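Working Rules for a Shared Arm Bench
Project report, Ploren group, Cesgate

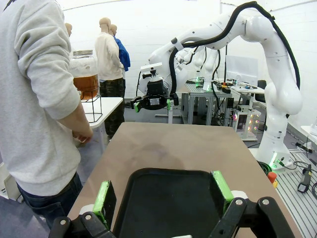

1. Background

The Ploren room has several arms in it and people walk between them. When our group started, the rules for using the room were a page taped inside the door. It said to know where your stop button was, to keep the floor clear and to ask if unsure. Most of it was sensible, but it had been written when there was one arm and one person using it at a time.

Our project was to rewrite that page as a set of working rules, try them during a term of tray handling, and report which ones held up. We did not build a new controller or change any hardware apart from labels and floor tape. The tray task was chosen by our supervisor because it is dull and repetitive, and rules tend to slip during that kind of work.

2. What we read first

We went through the parts of ISO 10218 and ISO/TS 15066 that the library could get us, plus the manual for the arms. The standards are aimed at industrial robots and the people who install them, so a lot of the text does not map onto a student room. We took three ideas from them and left the rest.

The first is that the risk assessment belongs to the whole setup. An arm that is fine on its own can be a problem once it has a gripper, a load and a table near it. The old page treated the arm as the thing to be careful of and did not mention what it was holding.

The second is that a stop button has a known reach. If pressing it stops one arm, people need to know it stops one arm.

The third is contact. TS 15066 treats being squeezed against something differently from being bumped in open space. In our room the squeeze points are between the gripper and the table top, and between a tray rim and anything next to it.

We are not claiming the room meets either standard. That would need someone qualified and measuring equipment we do not have.

3. The task

An arm with a two-finger gripper closes on a plastic tray with a raised rim, lifts it, moves it along the table and sets it down. The finger pads are bright green, and we wrote the grip rules around them. A person stands near the table, resets the tray when needed and writes down the result.

Each move was one entry in the log, which we called Dodura after the old file server it lives on. We logged 215 moves in total. An entry has the move number, the operator, the speed setting, how it ended, and a free text box for anything odd. The free text box was more useful than the rest put together.

4. The rules as first written

4.1 One operator per arm. The operator says out loud "moving" before a move and "stopped" after it.

4.2 Before the first move of a session, press the stop for your arm, check that it stops, and reset it. Write this in the log.

4.3 Nobody reaches between the fingers while the arm is enabled, including to straighten a tray.

4.4 Hands stay off the table top during a move. Standing next to the table is allowed at the slow speed setting only.

4.5 Cables that cross a walking path get taped or moved before the session starts.

4.6 Hand tools do not stay on the base plate of an arm that is going to move.

4.7 Glass and liquids stay off the table the arm works over. A side table is fine if the arm cannot reach it with a tray in the gripper.

4.8 Sleeves pushed up or close fitting. No lanyards.

4.9 If two arms share any reach, only one is enabled at a time unless the supervisor has agreed otherwise in writing.

5. What happened

Of the 215 moves, 17 were stopped by the operator before they finished. We read the notes for all of them. Most were grip problems: the tray sat crooked between the pads, or one pad had caught the rim and the other was flat on the side. A few were stops because a person walked up from behind the operator. In 2 entries the wrong stop button was pressed first.

Those 2 entries worried us more than the others. Both times the operator reached for the closest button, and the closest button belonged to a different arm. No one was hurt and the tray was only moving slowly, but a slow arm was the only reason it did not matter. The old page had told people to know where their button was, and they would all have said they did.

We had expected trouble with rule 4.1. People felt silly saying "moving" in a room with other people working. By the second week it was normal, and students from other groups had started doing it too.

Rule 4.3 was broken more than any other. A crooked tray is annoying and it takes one second to nudge it straight. The proper way (stop, straighten, reset, start again) took 43 seconds when we timed it, mostly because the reset had to be done from the workstation. Nobody is going to do that every time for a tray that is off by a finger width. We did not do it every time ourselves, and the log says so.

Rule 4.6 was easy to follow and easy to forget. Tools get put down on a slotted plate because it is flat and at a good height. We would clear one off at the start of a session and find another there at the end.

Rule 4.7 caused an argument about how far is far enough. We settled it by closing the gripper on a tray, moving the arm slowly out to its limit over the table, and marking the floor with tape under the farthest corner of the tray. The side tables go outside the tape. This should be repeated whenever a larger tray comes in, and we have put the date of the last check on the tape itself.

6. Changes we made

The changes below went to the supervisor on 18 November 2021 and were put on the door the same afternoon.

Each arm now has a letter. The letter is on the base, on the stop button and at the top of the operator's log page. Rule 4.2 was changed so that the operator reads the letter aloud while pressing the button. After this change there were no further wrong-button entries, but we would not make much of that, given how few there were to start with.

Rule 4.3 was kept, but we added a hold position. The operator can send the arm to it, open the gripper and put the tray down clear of the fingers, where it can be straightened by hand. It is a lot faster than the full reset. People use it.

Rule 4.4 now says where to stand as well as where not to put your hands. The spot is at the side of the table, where the operator can see both the gripper and the person resetting trays. We found that "near the table" meant something different to each of us.

Rule 4.6 was joined to the end-of-session checklist. There is also a hook rail for tools now — a cheap one, from Fehr Supply down the road — and that has done more than the wording did.

We took out the sentence on the old page that said to ask if unsure. We replaced it with a list of things that always need asking: a new gripper or pads, a change of speed setting, a new object to grip, and a second arm enabled.

7. Limits

We were both the authors of the rules and the people following them, so we knew what was being checked. A group that had only seen the door page might do worse. The moves were all with one kind of tray at low speed. We did not measure contact force, and everything we say about squeeze points comes from looking and from moving the arm by hand with the power off.

The log depends on people writing down their own mistakes. We think most of the stops were recorded. We are less sure about the reaches into the gripper.

8. Next steps

In December the room gets its yearly equipment check, and we have asked for the stop buttons to be looked at as part of it. The question we would like answered is whether one button could stop every arm in the room, and what that would do to a move in progress on the other benches — an arm that drops its load when it stops is its own problem.

The next group should start with the pads. We have no rule for when to replace them, and a worn pad changes how the tray sits.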